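4. Equipment plan and budget for the cable packing station

4.1 What the station has to do

Before pricing anything we wrote down the job in the plainest words we could. Coiled cables arrive heaped in a box. One goes into each shallow mailer box, lid closed, box onto the pile. The Okent site did this by hand until the study started and still does for the larger part of the volume. The two-arm station was to take over the short cables only, nothing with a heavy plug or a power brick on it.

Everything else in this section follows from that. Reach, payload, table size, number of grippers. We had a catalog-first draft of the plan and threw it out, it had bought us a lift axis before anyone had asked whether the boxes would ever sit at different heights. They don't.

Load is small. A single coil weighs next to nothing compared with what the arms are rated for, so payload never decided a line in the budget. Finger length did. The fingers must get down past the box wall and in among the other coils, and a short finger means the wrist flange meets cardboard first. Longer fingers flex more – we accepted that. Stiffness was bought back with a wider base plate, cheaper than the next gripper up.

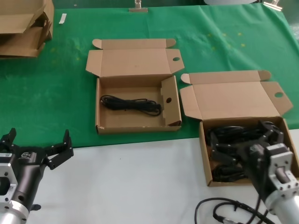 4.2 What was bought and what was left out

The purchase list ran to 37 lines in its final form. Most are small. The arms and the two grippers take the bulk of the money, then the wrist cameras, then a long tail of flanges, clamps, cable ties, cloth, network parts. Total for the first station, without labor and without the floor work, came to $3,968 under the ceiling Irham had set. We would have liked to claim this as good planning. Part of it was a lower shipping quote.

Arms were quoted by two suppliers, Irham and Pichon. Same reach class, close on price. Irham was chosen on delivery date and on the spare parts list, which gave single prices for single parts. Pichon priced the joints as one assembly, so a worn wrist would have meant an arm out of the door and the station down until it came back. On a one-off purchase that kind of thing is easy to miss. Over the planned life of the station it mattered more than the difference between the quotes.

Left out on purpose:

A conveyor. Boxes are put on the table by a person and taken away by a person. For the volumes in the pilot a conveyor would have stood still most of the day, and it would of fixed the layout before we knew the layout.

Suction tooling. Tried on paper only. Works for cardboard, no use for a coil.

A second table. Asked for twice, refused twice. There was floor space but no rate that needed it.

Custom trays for the incoming cables. This one we argued over longest. Trays present each coil separately and make the grasp easy, but someone has to fill them, and filling a tray takes as long as filling a mailer box. The saving goes away before the robot has moved. So the cables stay heaped and the budget for trays moved to finger sets.

Table covering was a minor line and got more discussion than it deserved. A plain green cloth was picked for contrast with both cardboard and black cable, held by clips so it can be changed. Cloth wears and marks. We put it under consumables, not equipment, so that replacing it needs no signature.

4.3 Two arms or one

The question came up at every review. One arm can lift a cable out of a heap and put it into an open box. A second arm costs nearly as much as the first, plus its mount, plus its controller, plus the time to teach two arms to stay out of each others way.

Our reasoning for two. The heap is the hard part. Cables hook on each other, one comes up with its neighbor attached, and a single gripper has no good way of shaking the neighbor off. With a second gripper there is a hand to hold back the rest. The second arm also gives a hold on the box while the lid is closed, since a shallow mailer slides on cloth when pushed. Neither job keeps the left arm busy for long and in the pilot plan it is idle for a good share of each cycle. We budgeted for it anyway. Idle time on an arm already paid for costs nothing further, a stopped station costs an operator.
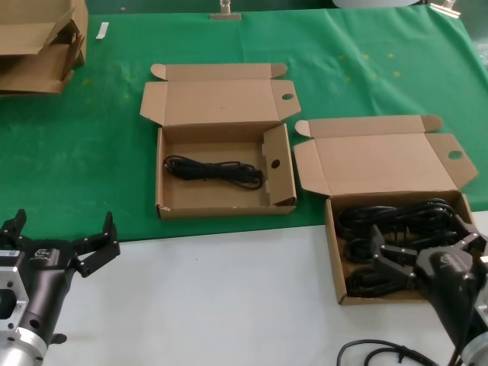 One comment on the draft plan was that idle time is the wrong thing to forgive. If the left arm waits through most of the cycle, the comment went on, then a fixed clamp for the box and a simple comb for holding back the heap would do its work at a small part of the price, and the second arm should wait for a station where both sides pick.

The point is fair and we costed it. Clamp and comb are cheap to buy. They are not cheap to change over, as each box size needs its own clamp position and each cable length its own comb spacing, and Okent changes product several times in a week. With changeover labor priced in, the gap narrows to where we could not defend either answer on money alone. We stayed with two arms for flexability and noted the clamp version as the fallback if the budget is cut. A site with one product should probably do the opposite of what we did.

4.4 Wear parts and consumables

First-year running costs are easy to get wrong becuase the parts are small. Three groups.

Fingers and finger screws. Fingers touch cardboard on nearly every cycle and board is abrasive. One spare set per gripper at purchase, further sets ordered as worn. Screws bought with the fingers. Do not reuse.

Arm cabling. Loose leads near the wrist get dragged through the work and a lead lying across the table can end up under a gripper. Proper dressing takes an afternoon and a handful of clips. We put one full replacement harness per arm into the budget, and labor for redoing the routing after the first month, when it is known where the arms really go.

Boxes. Test boxes get opened and closed far more often than a box in trade ever does. Edges fray, tabs go soft, and a soft box behaves differently under the gripper. The pilot order was 500 mailer boxes of a single style, and these must be used up and replaced, not nursed along. Saving on cardboard while paying for robot hours makes no sense, though we caught ourselves doing it.
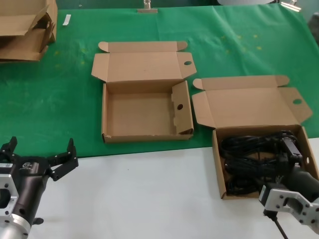
Figure 3. Left mailer box empty, right gripper among the coiled cables in the right-hand box.

Contingency was set at 20 percent of the equipment total. Finance wanted less. We kept the number by splitting it in two, one part tied to wear parts and released without a meeting, the other tied to design changes and released only against a written reason. The first part was drawn on early. The second part not at all so far.

4.5 Cameras

Sensing was budgeted late, a mistake. The first draft had one overhead camera. From above, an arm reaching into the box hides the very cables it is reaching for, and the view is worst at the moment it is needed. A small camera at the wrist sees past the fingers into the box. It also sees a great deal of the room, so background and lighting become part of the specification whether one has planned for them or not. A glossy floor throws the ceiling lights back. People walk by.

Options priced were a screen around the station, a narrower lens, or leaving the view open and letting the software deal with it. Screens were dropped, operators need access from the sides. Narrower lens dropped too – it loses the near part of the box. We left the view open and moved the money into setup time. Clokham, where a second station is planned for June, has a matte floor and may get by with less.
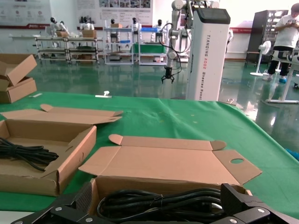

Figure 4. View from the wrist camera. A tied cable coil in the open box between the gripper fingers, a second open box with a cable to the left.

Mounting deserves its own line in any such budget. Bracket, short lead, strain relief, and a spare of each. The camera itself is the cheaper item once the labor of refitting and recalibrating it is counted.

4.6 Order of spending for the second station

For Clokham the list is the same with a changed order. Table, clips, cloth and boxes first, so that operators can run the job by hand at the final layout and complain about it while changes are still free. Grippers and fingers next, tested by hand against the real cables. Arms last before cameras, because arm delivery is the long item but arm choice is the one we most wanted to keep open. Deposit on the arms is placed at the start to hold the slot with Irham. Refundable up to the shipping notice, in writing.

Wrist cameras are ordered with the arms this time. Harness spares too. Setup labor is still an estimate carried over from Okent and should be read as such until the first station has been through a full year.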